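Print this release | E-mail this release
Reading time: 2 minutes

Hemulby Cup Library Asks Mellitdale to Please Bring the Cups Back

MELLITDALE, 2 March 2025. The Hemulby Cup Library, which lends coffee cups to people who swear they will return them, today announced a town-wide amnesty. The library opened last June with 500 cups. It would like to see some of them again.
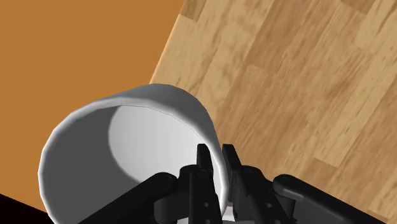 Under the amnesty, any borrowed cup may be dropped off at either of the library's 2 return points, the Boner Bakery and the Sadeghi hardware store, with no late fee and no conversation. Cups holding pens, toothbrushes or basil seedlings are also welcome. Please remove the seedlings first.

"We built the whole thing on trust, and I stand by that," said Åsmund Lundgren, who runs the library. "I have also bought a bigger lock for the storeroom."
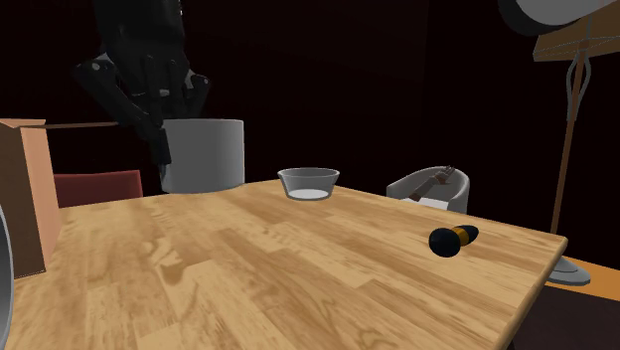 Borrowers who come forward will get 60 cents off their next coffee at the bakery. Bakery owner Valter Matos agreed to the discount after finding a library cup in his own dishwasher.

"It was there for safekeeping," Matos said. 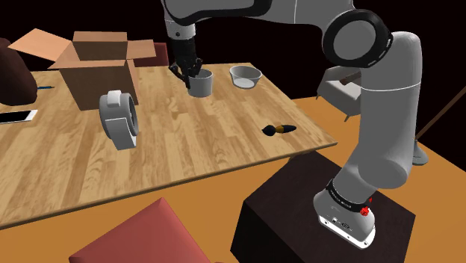

The amnesty runs until the end of June, when the old deposit rules come back into force. The library is also looking for shelf space and would consider a dry garage.

Comments

marmalade_jo: Does it count if the handle came off?

Pete in Mellitdale: My sister has at least one. I'm not saying which sister.

old_kettle: 60 cents! I'll hold out for a muffin.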